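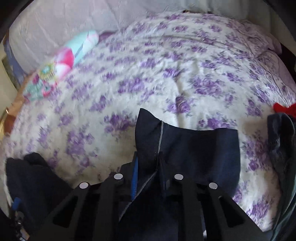 About us

Brultik collects and checks recordings of everyday household work for people who build robots. Folding, sorting, putting away, wiping down. The work is done by hand, in real homes, by people using a hand-held gripper with a camera on it. We are based in Stornavville and were set up by Rainer Hollmann, who had spent a long time inspecting lifting equipment before he moved into robotics.

We work to a written set of rules. We call it the house code, and every collector, checker and office member signs it before their first session. The current version is dated 2025-06-17. It replaces the April version, which had nothing to say about shared homes.

What we do

Customers come to us with a list of tasks. We match the tasks to homes and collectors, run the sessions, check the recordings and hand them over with a record of how each one was made. Our longest-running project, Closent, covers clothes and bedding: picking up garments, laying them flat, folding, hanging and stacking. It now holds 1562 accepted sessions. A session that fails a check is left out of that figure, even if most of it could be used.

The house code in short

Consent. Every adult living in a home agrees in writing before we record there. One signature for the household is not enough. Anyone can withdraw, and we then delete the recordings made in that home and tell the customer which files to remove.

Privacy. Letters, medicine, screens, family photographs and anything with a name or address on it are put out of view before the session begins. If something is missed, the checker marks it and the session goes no further until it has been dealt with. We do not record children.

Leaving the home as it is. Apart from the privacy items, collectors don't tidy up for the camera. Clothes stay in the heap they were in and the bed stays as it was slept in or made. We do not bring in props, plain backgrounds or extra lamps. A garment with folds and creases in it is what the customer needs to see handled.

Handling. The gripper picks things up and the free hand stays out of the way unless the task sheet says otherwise. Take hold of fabric where it can bear the pull. Avoid buttons, loose threads, beads and lace. If an item snags, open the fingers and start again; don't tug. Finger screws are checked for tightness and rough edges before each session, and the fingers are wiped between homes. Tools used on food tasks are kept apart and never go near clothing.

Mistakes. A dropped sock or a bad fold stays in the recording and is marked as a mistake. Collectors are paid the same for a session with mistakes as for one without. We changed this after finding that people were stopping and restarting to get a clean run, and the notes no longer matched the work.

Rest. A collector records for no more than 5 hours in a day, with breaks on top. The gripper is not heavy but the wrist notices it.

Checking

Each session is looked at by a person who did not record it. The checker works from a list of 9 points covering consent, privacy, task, handling, camera, timing, labels, mistakes and damage. For every 1000 sessions accepted we pull a batch and check it again from scratch, using a different checker. The results go to the customer whether they are good or bad.

Damage is reported the same day. We pay for repair or replacement and we do not ask the household for a receipt.

Who we work with

Our grippers are serviced by Buschmann, a small workshop across the river from our office. They keep a log for each tool, and a tool without an up-to-date log stays on the shelf. Most customers are research groups and firms working on home robots. We turn down work that would mean recording people without their knowledge, and we don't sell recordings on to a third party.

Getting in touch

Households and collectors in the Stornavville area can ask for a full copy of the house code at the office or by post. Customers receive it with their first quote. Complaints about a session go straight to Rainer Hollmann and are answered in writing.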